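August 5, 2019

Second day on the grasp-scoring comparison. Baseline network retrained overnight with 500 simulated attempts added to the 662 real ones. Loss levelled off early, so I stopped it and froze the weights. Learning rate unchanged.

Ran the block set on the KUKA this morning, red and green mixed in the one bin. The scorer ranks candidates by depth only, so colour should make no difference. I logged it anyway because Romana Michalík asked for it in the Flotar write-up.

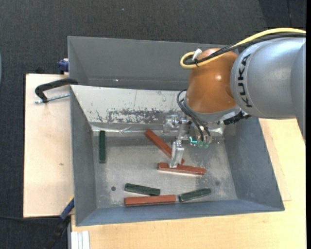

Blocks near a wall are still the weak point. The scorer rates them too high, and the planner then rejects the approach for clearance. Tried a penalty on wall distance. It cuts the rejections but also drops some good grasps, and I don't like tuning it by hand. Planning time is roughly 200 ms per candidate, fine for now.

Tomorrow: refit the penalty from the Brarkard logs, then start the 1000-attempt run. Check disk space first.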